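# About Tistik

Hello, and thanks for wandering over to this page. 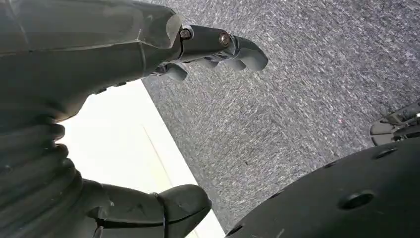 I'm Kazimiera Mazurek and I run Tistik, a small mending and alterations workshop in Orkham. I take in coats, trousers, curtains, christening gowns, the odd tent, and above all gloves, which I love more than is sensible. People think of a glove as a simple thing until they try to sew one! A fingertip has to be a bit roomy, and blunt and rounded like the grey one in the photo, and it has to curve downwards the way a finger does when it's resting. Most shop gloves are cut dead flat, so the seam takes the strain every time you pick up your keys, and then one morning your thumb is out in the cold and you come and see me.

I learned to sew from my grandmother, who did piecework at her kitchen table and wouldn't let me touch the good scissors until I was eleven. After school I worked for a curtain maker in Satow (lovely people, terrible heating) and stayed far longer than I meant to. I made so many pinch pleats that I still dream about them. Then the firm moved away, I bought one of their old machines, and I started taking in hems at home in the evenings. Within a year the spare room was so full of other people's trousers that my sister had to sleep on the landing when she visited.

So I found the shop. It used to sell fishing tackle and there was still maggot bran in the skirting boards when I got the keys. I painted it yellow, put the cutting table in the window and opened one October with a kettle, a rail and 2 machines. The first customer wanted directions to the post office. The second brought in a waxed jacket with a ripped pocket, and he's still bringing it in now, though by this point it's mostly my patches.

I keep a job book, a proper paper one, and last year it had 1,419 entries in it. Zips are the most common by miles. If yours has gone, bring it in before you throw the coat away, please! Very often it only wants a new slider, and I can do that while you get a coffee next door.

Lill joined me when the book got out of hand. She does the knitwear, and she's much better at it than I am. Give her a moth-eaten jumper and she'll ask whether you want the darn to vanish or to show off a bit. I always say show off.

We don't do wedding dresses any more (my nerves) and we don't do dry cleaning, so do wash things before they come to us. Everything else, just ask. Prices are on the board by the door and I'll tell you straight if a repair will cost more than the thing is worth to you.

Pop in any time the yellow door is open, usually from nine till half past four. If I don't look up straight away I'm probably halfway round a thumb.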